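Old newspapers: keeping them, storing them and using them up

When a local paper closes or goes online only, people tend to find they have a cupboard full of back copies. The same happens when a family home is cleared. Most of the pile can be used up around the house. A few copies are worth keeping properly, and it helps to sort them out before you start tearing anything into strips.

Sorting the pile

Go through it once and be strict. Keep first and last issues, anything with your family in it, and front pages you would want to look at again. If you only want one story, keep the whole page so that the date and the name of the paper stay with it. Everything else goes into the second pile.

Newsprint yellows quickly in daylight. A page left on a sunny windowsill will start to turn within days. Do your sorting away from the window and put the keepers in a folder as you go.

Storing the ones you want

Lay pages flat and open them out to full size if you have the room. If you must fold, use the fold that is already there and don't add another. Acid-free tissue between pages is worth the money. Ordinary tissue paper and brown envelopes are not much better than the newsprint itself.

Take out paper clips, staples and rubber bands. Never use sticky tape on a tear. It goes brown, and you won't get it off again.

A flat archive box is best. We use the Sastirov shallow box, which takes a broadsheet folded once, but a clean artist's portfolio does the same job. Keep it under a bed or on a wardrobe shelf. Lofts get too hot, garages too damp, and the bathroom or airing cupboard is no place for paper at all.
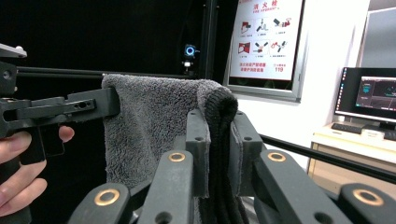
A thick grey towel over a rail.

Drying a wet copy

Don't try to peel wet pages apart. Lift the whole paper on a tray or a piece of stiff card and set it on a dry towel, then lay a second towel on top and press gently with your palms. Change the towels when they feel damp. Fluffy towels soak up more but can leave lint on the page, so put plain white kitchen paper in between.

After that, leave it flat in a cool room with a fan running nearby, not pointed straight at it. Once the outer pages feel nearly dry you can start to separate the sheets, from the fold outwards. If it's something you can't replace and you haven't time to deal with it, seal it in a freezer bag and freeze it until you have.

Making a copy

Photograph or scan anything important, even if you mean to keep the original. A phone is good enough. Put the page on the floor near a window on a dull day and stand directly over it. Slip a sheet of black card behind the page to stop the print on the back showing through. Save the picture with the paper's name and the month, e.g. "Orkerel Courier September", or you will never find it again.

Using up the rest

Windows — scrunch a sheet and use it dry to buff after washing. Wear gloves, as the ink comes off on your hands and will mark white frames.

Wet shoes — stuff loosely and change the paper after 2 hours, then again before bed. Packed in tightly it can stretch the leather.

Food bin — line the caddy with 4 sheets, folded up at the sides. Check that your council accepts paper in with food waste.

Vegetable beds — lay it several sheets thick, soak it, then cover with compost. Leave out the glossy supplements.

Packing china — fine for short moves, but wrap white china in plain paper first. The Orkine market stall sells offcut rolls at 89p, and they go a long way.

Firelighters — roll a sheet corner to corner, flatten it and tie in a loose knot. Use plain newsprint only.

Whatever is left can go in the recycling, as long as it's clean and dry. Tie it in bundles no thicker than your hand is wide — bigger ones split when you pick them up.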